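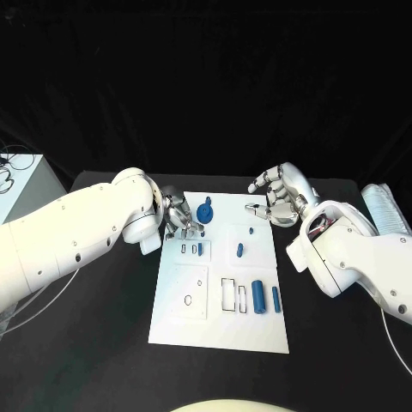 I've been itching to write this one up since June. Filippos Gavalas and I have been working on Skillach, our method for teaching a two-armed robot to put pegs into holes by copying a person, and the lighting result has finally come good!

The question was a plain one. If every demonstration is recorded under the same lamps, does the robot learn the shape of the parts, or does it learn what the board looks like at that brightness? Our old policy had learned the second thing. Change the lamps and it would reach for a peg with great confidence and close its fingers on air. 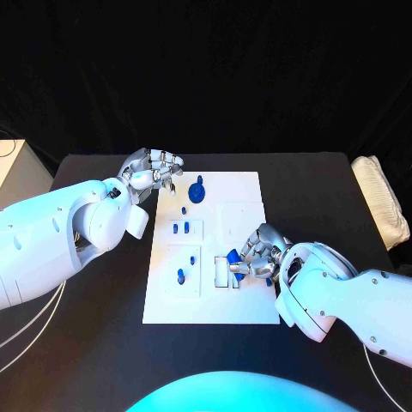
So we collected 600 demonstrations with the room light changing as we went: white, dim, blue, a really fierce pink. The blue parts stay the same and so does the board, but the colours the cameras get are all over the place. (My eyes took a while to recover from the pink.) Filippos did most of the driving, because his hands are far steadier than mine.

Then we trained 2 policies, one on fixed light only and one on the mixed set, with everything else kept equal. Each was tested under 10 lighting settings that neither had met in training.
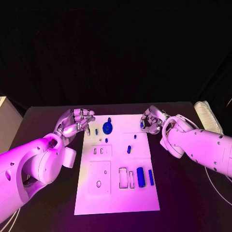

The mixed policy got the part home in 78 per cent of trials. I had hoped for a modest bump over the fixed one and this was much more than that, I was grinning all the way home. It held up best on the big cylinders. The tiny peg is still the troublemaker, as the fingers hide it just when the robot most needs to see it.

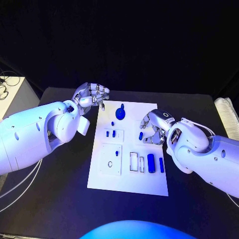

What I love is how little we had to change. Same network, same training time, no clever colour correction. Next we want to try moving the board between attempts, and Filippos has ideas about using touch for the last few millimetres of the tiny peg. I'll post the trial tables once I've tidied up the column names.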